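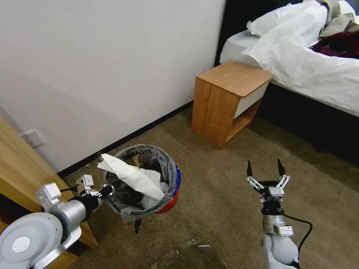 Hivcombe, August

Notes for session 4: how a small airport wins a new route

Okay, picking up where we stopped, with the route that Clovgate (the regional carrier in your packet) opened to Bumar. I love this case because it's so ordinary! A 68-seat plane, 12 flights a week in summer, and a town that had gone years with no scheduled service at all.

Start with the incentive deal. The airport waived landing fees for the first season and paid part of the advertising. So-yul Baek asked last time whether that counts as a subsidy. I'd say yes, but check chapter 5, where Rutherford splits fee discounts from cash support and treats them pretty differently.

Then load factor, meaning seats sold divided by seats flown. In its first month the route offered 1,376 seats in the sample we're using. Work out how many have to sell at an average fare of $187 to cover the costs on sheet B. Show your steps, please (I can't give credit for a lone number).

Slots: skip this part of the reading. Bumar has plenty of room on its runway, so it doesn't come up until we get to Yeon.

For next time, Ovidiu Sandu and Chang-ho Sung are presenting on winter schedules, and I'd like everybody else to bring one question on seasonal demand. Sheet B goes to Geum-ok Yang before 5 p.m.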